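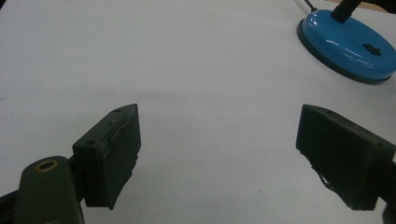 Pale surface, dark gripper fingers on either side.

How to check a number in a refugee aid appeal

Aid appeals run on numbers, and most of them get repeated by people who never looked them up. I've been reading these things for years and I don't trust a figure until I know who counted, what they counted, and when. You can do the same in an evening with a browser and a notepad.

Step 1. Copy the claim word for word

Don't paraphrase. Take a line like this one, from a leaflet put out by the Trarnbridge relief fund: "80 percent of families in the Matari settlement depend on food aid." Write it down exactly. "Depend on" could mean the family eats nothing else, or that it picked up one sack of flour in February. You can't tell yet, and neither can whoever wrote the leaflet, I suspect.

Step 2. Find the first source

The leaflet cites a newsletter. The newsletter cites a briefing. The briefing cites a survey by Frauke Ruppert. Keep going until you reach the people who asked the questions. If two documents cite each other and nothing else, stop there and mark the claim as unsupported.

Step 3. Read the definition before the result

Look for the page that says who counts as a refugee, a family, or a resident. Some agencies register children and grandchildren of the people who fled. Others count only those who crossed a border themselves. Both may have their reasons, but you can't put the two totals side by side and call one of them growth.

Check also whether anyone is ever taken off the list. People die, move away, or take citizenship somewhere else. A register that only adds names will go up every year whatever happens on the ground.

Step 4. Check the sample

Ruppert's survey reached 400 households. That may be plenty, if they were picked fairly. Read on and you find the interviews took place at the food distribution point — so of course most of the people asked were getting food. The share may still be right. The survey just can't show it. 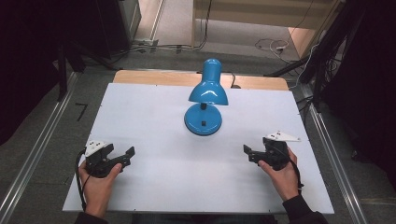
Look at the response rate too. If only 28 percent of the people approached agreed to talk, ask who the rest were and why they said no. A good report will at least try to answer that. A weak one puts the rate in a footnote or leaves it out.

Step 5. Follow the money line

Appeals like to say what a small gift will do. The Zoëga campaign says $5 feeds a child for a week. Ask for the budget behind it. Does it include trucks, storage, and staff pay? Wiebke Harms wrote to the campaign office in Bamlow with that question and got back a brochure with the same sentence in it.

Step 6. Write down what you still don't know

Keep a short list next to the claim. Mine for the Matari figure reads:

Meaning of "depend on": not given
Place of interviews: distribution point
Date of survey: missing
Names removed from register: no answer

With a list like that I wouldn't repeat the figure. I might still give to the fund, but I'd ask for the survey date first.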